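December 10, 2021

The Flindbridge river group sent its yearly report round last night, all 22 pages of it, and I read it over breakfast. I joined in the spring, so most of the early part was news to me.

The main item is the Tondska culvert. The old pipe sat too high for fish to get through when the water was low, and the group has been asking for a new one for years. The work was finished in time for the autumn rain. It cost 2,895 pounds more than planned, nearly all of that for moving a water main that wasn't on any of the maps. A grant covered half and the rest came out of savings.

Planting went better than I expected. We put in 200 alder and willow along the Miah, on the bank below the footbridge, and 18 had died by the end of summer. Most of those were at the top end where the cattle got through the fence. The fence has been mended and we'll replant in the new year, probably with hawthorn mixed in.
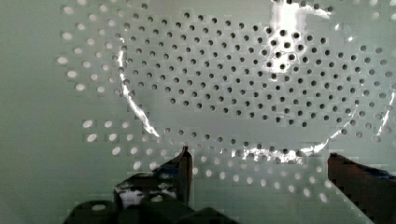
Clear, round and very hard to see except at the rim.

The part I didn't agree with was the section on the Uvau meadow. The plan is to cut it twice a year from now on to keep the docks down. I think the first cut is too early. There were still orchids in flower when the mower went in, and the hay was left lying for over a week, which does the ground no good. I've written to say so and offered to help with the raking if they move the date.

Water testing carries on through the winter. The phosphate readings below the sewage works are still high after heavy rain and the water company has had the figures since summer without giving a proper answer. The report prints the letters in full at the back, and they're worth reading if you live downstream.

Next work morning is the week before Christmas, clearing bramble by the lower gate. Bring gloves and wellies. I'm doing the flask of soup again, leek and potato this time.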